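Saturday, February 3, 2018

Hand cream, batch 20, bench notes. Writing this up while the water bath cools so I don't forget half of it like last time.

So the plan was to redo the shea version with less wax, because batch 19 sat on the skin like candle drippings and everybody who tried it went straight to the sink. I dropped the beeswax by a third, kept the shea where it was, and swapped the sunflower oil for the jojoba we got from Tilahun (the new drum, not the one with the dented lid). Water phase is the same as before: glycerin, a bit of aloe, preservative held back until the end. Total weight came to 3,306 grams before filling, a little under what the sheet predicted, and I'm blaming the stuff that stuck to the big whisk.

Heating went fine! Both phases up to 75 C, oil into water in a slow stream, stick blender in short bursts. I was careful to keep the head under the surface this time and there was hardly any foam. It thickened fast, though, much faster than I expected with less wax in it, and by the time it was down to 45 it already looked like something you could jar. I put in the preservative and the oat extract and kept stirring by hand.

Scent is still an open question. I tried three drops of the lavender in a small cup and it was too much, grandma's-linen-closet too much, so the main batch went without. I'd like to leave it plain for the people with dry, cracked hands anyway (mine are terrible this month, knuckles like sandpaper). 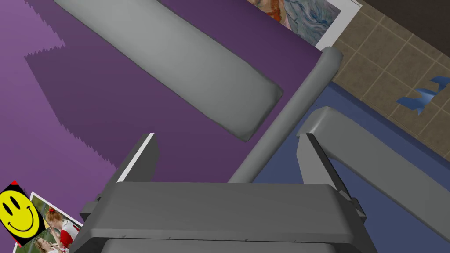

Riet Stevens thinks the fast thickening is the emulsifier and has nothing to do with the wax. She reckons the Hundley pellets are stronger than the flakes we used up in September, and that I should cut them back by half a percent before I touch anything else. She also wants it on record that she liked batch 19, sticky or not, for heels and elbows under socks overnight.

Fair enough, and I did forget we'd changed to pellets. I went back through the sheets and every batch since the switch has come out stiffer than the one before it was supposed to be. So that's the first thing to change next time, one thing only, and the wax stays put.

pH came out at 6.1, which is higher than I want for hands that get washed all day. Two small additions of citric acid solution brought it to 5.4 and I stopped there. Meter was calibrated this morning, the strips agreed more or less.

Filled 159 of the little sample tins. The Cuvis filler kept dripping between tins until I turned the speed down, and then it was slow but clean. Top surfaces settled nicely, a few with a dimple in the middle, so maybe fill a touch cooler.

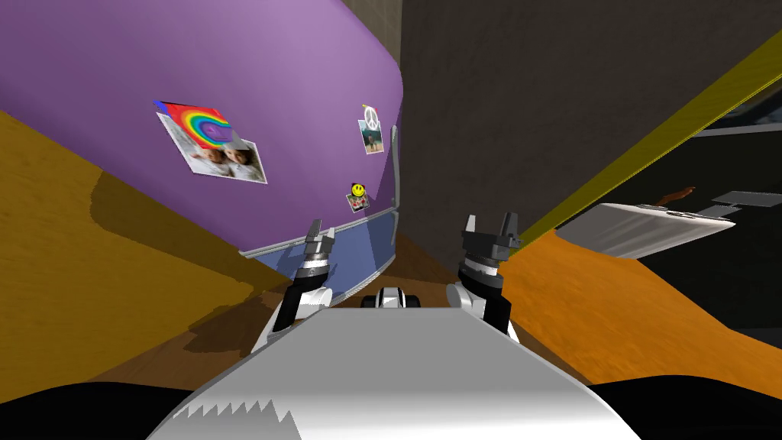 I kept back six tins for the stability check: two in the fridge, two on the shelf, two in the warm cabinet at 40. Look at them Monday and then once a week, and please, if you open one, write on the lid! Last round I had a tin with a thumbprint in it and no idea whether it had been open an hour or ten days.

First impressions on skin, for whatever they're worth an hour after making it: goes on heavy, sinks in after a couple of minutes, no white streaks if you warm it between your palms. Slight shine on the backs of the hands. I washed up twice afterward with the plain soap and it still felt like there was something left, and I'm happy with that. Mesfin Demissie tried it on one hand and left the other bare, and he'll tell me tomorrow which one feels better.

To do: order more jojoba, find the lid for the 5-liter beaker, ask Flerkach whether the unscented oat extract comes in a smaller bottle. Batch 21 with the emulsifier cut back, everything else the same.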